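Garngate Evening Classes
Household Claims and How to Read Them
Handout 5: What the front of the pack is telling you
Tutor: Jadwiga Mazurek

Last session we looked at prices. This time it is words, and I should say at the start that I trust very few of them.

Take "up to". A cleaner that removes "up to" 29 stains may remove one of them from your shirt. The phrase sets a ceiling and promises nothing underneath it. "Helps" works in the same way. A tablet that "helps maintain" something has claimed very little, and the maker knows it.

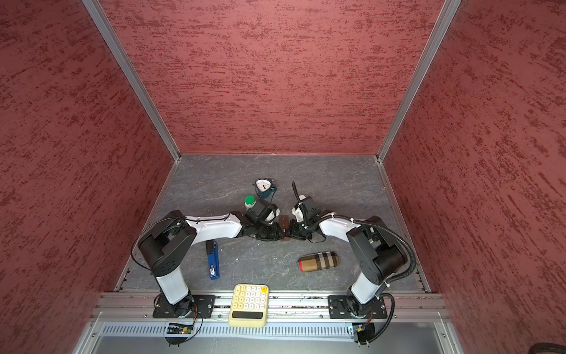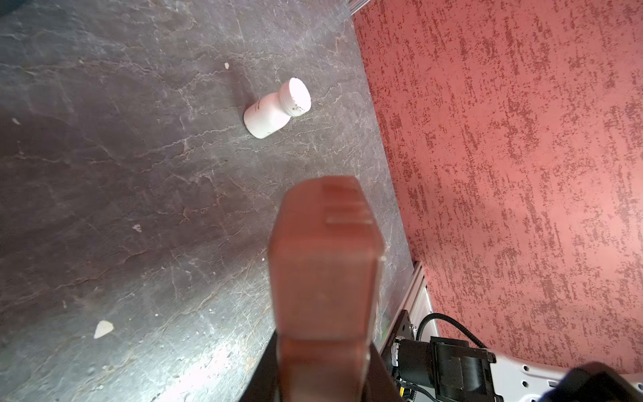 Then there is "recommended". By whom? Kenneth Semple brought in a leaflet for Melis hand cream saying 9 out of 10 users would buy it again. The small print gave a sample of 10, all of whom had been sent a free tub. I would not call that a survey.

"New formula" deserves the same suspicion. New since when, and changed how? Sometimes the change is a cheaper thickener. Ask what the old one did that the new one doesn't — the helpline seldom knows.

For next time
Bring one pack from home. Underline every word on it that could be taken out without changing what is promised. Read Dehghan, chapter 5, but go carefully with his section on "natural", where I think he lets the Cornis adverts off lightly.

Anyone who missed the price exercise can get a copy from Amna Dhanial at the desk.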